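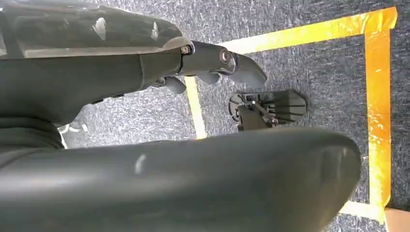 How long should you wait before walking on a carpet you just shampooed?
Give it until it feels dry when you press a paper towel into it, and for most rental machine jobs that means overnight.

4 min read

mudroom_meg
So I finally rented the Vadance from the hardware store and did the whole downstairs, 255 square feet if you count the hall closet (I did the closet, I was on a roll!). Finished at lunch and it was still squishy at bedtime. I've got the windows open and two fans going. Did I drown it?

falierfan
Probably too much water, yeah. Did you do dry passes? One wet, then at least two with the trigger off. I skipped those the first time I did our place on James Street and the padding smelled like a wet dog until October.

mudroom_meg
Umm. One dry pass? Sort of? My arm was tired.

gritty_kitty
Shut the windows if it's humid out!! You're just inviting more damp in. Run the AC and a dehumidifier. Mine pulled 4 pints in one evening after I did the den.

oldberber
I'd disagree on the windows. Depends where you live. I'm in high desert and open windows dry my carpet faster than anything I own. Also, skip the rental soap. I use a capful of Gomach and hot water, and rinse with plain water after. The sticky stuff left behind is why people's carpets look dirty again in a month.

falierfan
A capful is nothing, that won't touch a traffic lane. I use the full amount on the label and my carpet looks fine.

oldberber
Fine to you maybe. Go wipe it with a damp white rag and get back to me.

gritty_kitty
Lol you two. Meg, go over it again with the trigger off before you return the machine. I paid 57 bucks for mine and kept it the whole 24 hours.

mudroom_meg
OK, did three more dry passes this morning and got half a tank of gray water out, so gross. Leaving the furniture in the kitchen one more night. Does anybody put foil under the table legs or is that just my mom?

oldberber
Foil works. I use wax paper.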